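COMMUNIQUÉ DE PRESSE
Collectif des riverains de Maner

Compteurs d'eau : la concession Irnodero repart pour dix ans, la réunion publique suivra

MANER – Le conseil municipal de Maner s'apprête à prolonger de 10 ans le contrat de distribution d'eau confié à Irnodero. Le texte compte 428 pages. Les habitants ont eu un week-end pour le lire, annexes comprises, et la mairie les remercie par avance de leurs observations constructives.

Le Collectif des riverains a fait l'effort. Il y a trouvé une hausse de l'abonnement, une clause d'indexation que personne au guichet n'a su expliquer et une pénalité de rupture dont le montant figure dans une annexe « à paraître ». Il demande le report du vote, la publication de cette annexe et une réunion publique avant la décision, ordre des choses qui a longtemps eu cours dans les communes voisines.

Une pétition en ce sens a recueilli 1 000 signatures dans les quartiers d'Edell et de Fjeld. Elle a été déposée en mairie, où l'accueil en a délivré récépissé – au nom du service des espaces verts.
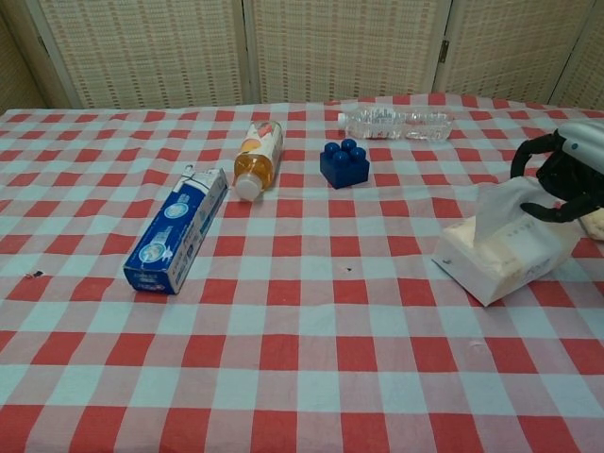 Irnodero fait savoir par courriel que la prolongation « garantit la continuité du service » et que les fuites du réseau d'Edell relèvent d'un « calendrier en cours de consolidation ». Le collectif prend acte. Le calendrier précédent était déjà en cours de consolidation à la signature du premier contrat.

Un rassemblement aura lieu dimanche à 10 h 30 devant l'hôtel de ville. Les participants sont invités à apporter leur dernière facture, qui sera lue à voix haute, taxes incluses. Le maire a été convié et n'a pas encore trouvé le créneau.

Le dossier complet, avec un résumé de deux pages, est disponible sur simple demande.

Contact presse : Collectif des riverains de Maner | © Tous droits réservés | Haut de page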